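Betreff: Re: [robotik-ag] Klötze, Brett und der Stand der Dinge
Datum: 2023-03-01

Moin zusammen,

> Können wir nicht einfach die Klötze vom letzten Jahr nehmen? Und muss
> das Brett wirklich auf den Tisch geschraubt sein? Die Gellusik-Gruppe
> legt ihres einfach drauf.

zu 1: nein. Laut Regelwerk vom Nedell-Cup müssen Form und Farbe getrennt erkannt werden, und letztes Jahr hatten wir Würfel, Würfel und Würfel.

zu 2: ja. Ich habe 11 Läufe mit losem Brett ausgewertet und dabei vor allem gelernt, wie weit ein Brett wandern kann. Wer es wieder abschraubt, kalibriert neu, und zwar allein.

Der Sortierlauf im Zweig "tadow" schafft inzwischen 20 Durchgänge ohne Absturz. Von richtig sortiert war in diesem Satz nicht die Rede. Sterne hält er weiterhin gern für Zylinder, besonders wenn beide dicht beieinander stehen. Bitte Startaufstellungen wie diese üben:
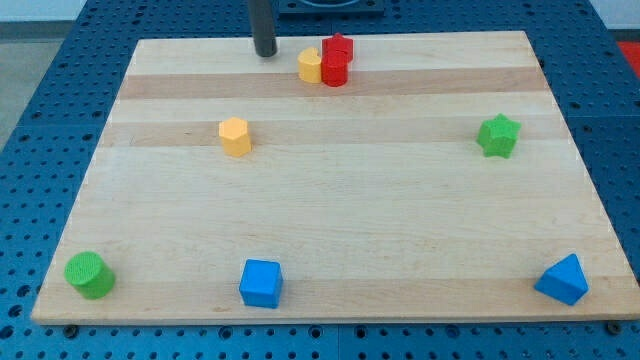
Startaufstellung mit acht Klötzen, das Rudel steht hinten am Brettrand

200 gelabelte Bilder haben wir, 3,000 will das Brunton-Skript sehen. Bis September ist das zu machen, sofern noch jemand außer mir labelt. Die Liste liegt im Wiki und ist bislang sehr übersichtlich.

Gruß aus dem Keller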